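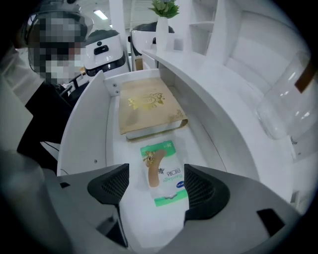 Face shield and mask at the bench.

Limescale and the kettle: a winter of measurements

The water in Grerton is hard. The supplier's sheet gives a figure, but it covers the whole supply zone and I wanted one for my own tap. I bought a drop test kit in September and have used it every Sunday since, always on the cold kitchen tap, after running it for a minute.

The method is simple. Fill the tube to the line, add the indicator, then add the reagent drop by drop and swirl until the colour changes from red to blue. The end point is slow in cold water. I now let the sample stand until it reaches room temperature, which removed most of the scatter in my early readings. The results before that change are in the spreadsheet but I leave them out of the average.

Descaling is where I had been wasting money. I had used branded sachets, one per treatment, without asking what was in them. The active part is citric acid, and it can be bought as a plain powder. My current dose is 40 g in a litre of water. I warm the water first, switch off, add the powder slowly and leave it for half an hour. Boiling the solution is a mistake. Hot, strong citric acid can leave calcium citrate behind, a white film that is harder to shift than the scale was. I did this twice before Ilse Sperling pointed it out in a comment on my last post.

Vinegar also works. It is slower at the strength sold in shops, and the smell stays in the kitchen until the next day.

To compare the two I scaled up a set of steel washers by hanging them in a pan of tap water and boiling it down over several evenings. Each washer was dried and weighed before and after treatment. Citric acid at the dose above removed 85 per cent of the deposit in the half hour. Vinegar removed 38 per cent in the same time. My scale reads to a hundredth of a gram and the deposits were thin, so the second digit in each result should not be trusted.

Güven Kahraman asked whether a jug filter would make all of this unnecessary. It does lower the reading, by an amount that falls as the cartridge ages. I ran nearly 200 litres through one and by the end the filtered water tested the same as the tap. For tea I can taste the difference with a new cartridge. For the kettle alone I would not pay for it.

Still to do: repeat the washer test with a longer soak in vinegar, and test the water at Nesrin Ağca's house in Ornovgate, which is on a different supply. She has promised me a bottle of it. The spreadsheet will go up once I have tidied the column headings.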